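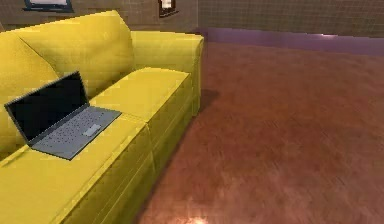 Yellow sofa with two seat cushions, computer rendering

Serrano Slipcover Workshop: Your Questions

Do I need to know how to sew?
A straight seam is plenty! If you can hem a curtain you can make a seat cushion cover, and zippers are easier than they look.

How much fabric should I bring?
Most two-seaters take 9 yards of plain 54-inch cloth. Stripes and big prints need more, so send us your measurements first and we'll work it out with you.

Can I bring my own machine?
Please do — you'll learn faster on the one you use at home. We also have machines to borrow. Pack a size 16 needle for canvas or denim.

Should I wash the fabric first?
Yes, and dry it the way you plan to dry the finished cover. Cotton can shrink a lot.

Where do you meet?
Upstairs at the Weltine building, from 10 a.m. to 4 p.m. Parking is free behind the Fedus bakery (try the seed rolls).

Can I cover a couch with loose back cushions?
Absolutely, and they're fun to do. Each one gets its own cover, so you can pull it off and wash it whenever you like.

When is the next session?
We run again in March. Each class has 21 places, and the list opens a month ahead.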